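Can a Machine Make Lunch Yet? – Gallery

By Ettore Pagano
Tuesday, June 3, 2025

Beson keeps a running list of small household jobs and checks how close machines are to doing each one. Toaster oven work went on the list in December. It sounds easy, but there is a hinged door, a wire rack and food that can slide, and a person handles all of it without thinking. My own view is that robots are nearly ready for the carrying and still a long way from the judging.

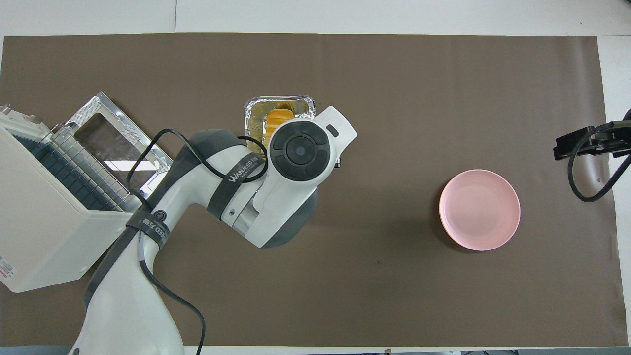

Foil tray behind the wrist, oven door open, pink plate still empty.

Cables are a bigger part of this work than most people expect. They have to follow every bend of the arm and stay clear of the door. Straps are the usual answer, and a cheap one.

Trays are the next problem. A clear one is hard for many vision systems to find, and a grip on one edge leaves the weight hanging off to the side. Two arms give more choices – one can hold while the other moves – but they also need more room than most kitchen counters have.

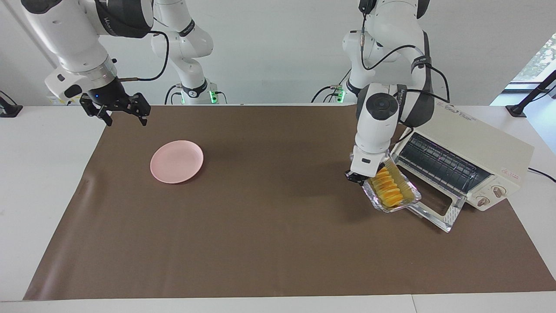 More from this series

Folding towels, 4 pictures
Stocking a shop shelf at Benedetti, 5 pictures
Wiping down a counter, 2 pictures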